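Reading Old Account Books
Session 3 handout: shop ledgers, money columns and other people's sums

Right, carrying on from where we stopped, which was halfway down the Bortolotti page with everyone arguing about whether that squiggle was a seven. (It's a one. He puts a little flag on his ones and a bar through his sevens, and once you've seen it you'll never muddle them again, at least until his daughter takes over the book in November and does it the other way about.)

Bring this sheet next time as well, please. I've put the bits people asked me to repeat near the front.

Which book is which

The Lornovley shop kept more than one book at a time, and I think I rushed this. The day book is the rough one. Things go in as they happen, in pencil if the ink's run dry, with sugar next to a broken window next to somebody's wages. At the end of the week, or when he had an evening free, Bortolotti copied it all into the ledger, sorted by person. So each supplier gets a page, each customer on tick gets a page, and a number in the narrow column tells you which page to turn to.

That narrow column is called the folio column and it's your best friend. When you see "Sellano 41" in the day book, go to page 41 of the ledger and you'll find the same sum sitting there under Sellano's name. If it isn't there, you've found something interesting. Either he forgot, or he paid in cash and didn't bother, or a page has gone. Write it down and move on, don't spend the whole evening on it! I have, and I don't recommend it.

The ledger we're using is item 857 in the handlist. I've copied 70 pages of it, mostly suppliers, with a few customers at the back for gossip.

Pounds, shillings and pence

Some of you grew up with this and can do it asleep. For the rest of us:

12 pence (d) make a shilling (s)
20 shillings make a pound (£)
so 240 pence make a pound

A farthing is a quarter of a penny and is written as a fraction after the pence, so 4¾d is fourpence and three farthings. Bortolotti drops the d nearly always. He also writes shillings with a stroke, so 18/- is eighteen shillings exactly and 1/6 is one shilling and sixpence. Prices per unit tend to be written this way even when the total has gone into proper columns.

Adding up goes from the right. Do the pence, turn every twelve into a shilling and carry it, do the shillings, turn every twenty into a pound and carry that. Try this lot from the Sellano page:

£1 14s 7d
6s 9d
£2 19s 11d
3s 5d

Pence first: 7 and 9 and 11 and 5 is 32, so put down 8 and carry 2. Shillings: 14 and 6 and 19 and 3 is 42, plus the 2 you carried is 44, so put down 4 and carry 2. Pounds: 1 and 2 is 3, plus 2 is 5. Total £5 4s 8d, and he got the same answer, bless him.

You'll see tiny pencil figures at the foot of some columns. Those are his carries, and they're worth copying into your transcript in square brackets. On the Zoltasen page (coal) there's one where the pencil is right and the ink is wrong by a shilling. He must have misread his own note. Zoltasen was overpaid, and as far as I can tell it was never put straight.

Weights

Sugar and coal both come by the hundredweight, written cwt. A hundredweight is 112 lb, not a hundred, and I'm sorry about that. It's divided like this:

14 lb to the stone
2 stones to the quarter
4 quarters to the hundredweight, so 8 stones
20 hundredweight to the ton

You'll meet them as a row of figures with no labels at all, such as 3 2 14, and you have to guess from the heading (or from common sense) that it's hundredweights, quarters and pounds. If the middle figure ever goes above three, you've got the columns wrong.

Worked one: 3 cwt of sugar at 18/- the cwt is 54 shillings, which he enters as £2 14s 0d. Notice the nought. He's careful about noughts in the ledger and hopeless about them in the day book, where he just leaves a dash. A dash in the pence column means none. A dash in the pounds column means none. A long wavy line through the whole row means he's changed his mind.

Left side, right side

Dr on the left, Cr on the right. I know this is the part that makes people's eyes go glassy so I'll say it the way it was said to me. Each page belongs to a person, and you imagine that person standing in front of you. What they've had goes on the left. What they've given goes on the right.

So on Sellano's page, the sugar and the wafers are on the right, since Sellano gave them, and the payments are on the left, since Sellano had the money. On a customer's page it's the other way round: the ices and the teas on the left, the cash on the right. Somebody called it back to front last week and I do see why – you're reading Bortolotti's book but standing in the other person's shoes.

When a page is full he adds both sides and writes c/f (carried forward) at the bottom. The next page starts with b/f (brought forward). Those two figures must match. Check them every single time, it takes a moment and it tells you whether a leaf is missing.

"By" and "To" in front of entries are just habit. "To goods", "By cash". Transcribe them, but don't lose sleep over them.

His spelling, and what to do about it

Leave it alone! Copy what's on the page. If he writes "bisket" you write "bisket". If you're fairly sure of a word but not certain, put a question mark after it in square brackets. If you can't read it at all, put [illegible] and a note of how long the gap is. Please don't tidy up the ditto marks into words either. He uses "do" for ditto, which had one of last year's group convinced that he was giving himself orders.

He slips into Italian when he's tired or cross. There's a line beside the Zoltasen account in March that I won't translate on a handout.

Things the figures can tell you

I don't want anyone to come away thinking this is just sums. Look down the sugar entries and you can see the summer arrive. The orders get closer together, then bigger, then there's one week with three deliveries, and after that it drops away and the coal starts. Look at the wages and you'll see a name appear for the season and vanish again. One of them comes back a second year at a better rate, and then she has a page of her own as a customer, buying on tick. I'm very fond of her and I still can't read her surname.

Be a bit wary, though. A quiet page may mean a quiet month, or it may mean he was ill and the entries went into some other book we haven't got. One ledger is one man's view of what was worth writing down. Tips aren't in it. Nor is what the family ate.

For next time

Take pages 12 to 15 of the copies. Transcribe them as they stand, check each total, and list any that don't come out. Then pick one supplier and write me a paragraph on how the dealings change over the year. Half a side is plenty.

If you get stuck on a letter, hunt for the same shape in a word you already know. "Sugar" gives you a lovely clear g. "Received" has his odd r, the one like a v.

I'll be in the room early if anybody wants to go over the hundredweights again. Last bit, a note that came back on the draft of this sheet. 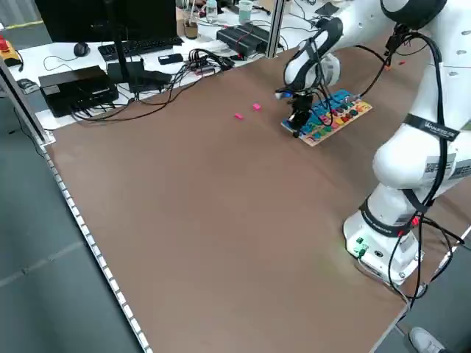
Rosalba De Luca: I'd add a line on the rough paper slips tucked in at the back of the ledger. Two of them are bills from Sellano, and they give the price per pound where the ledger only has the total, so anyone doing the sugar should look at those before they write their paragraph. Also I make page 14 come out a penny short, and I've added it three times.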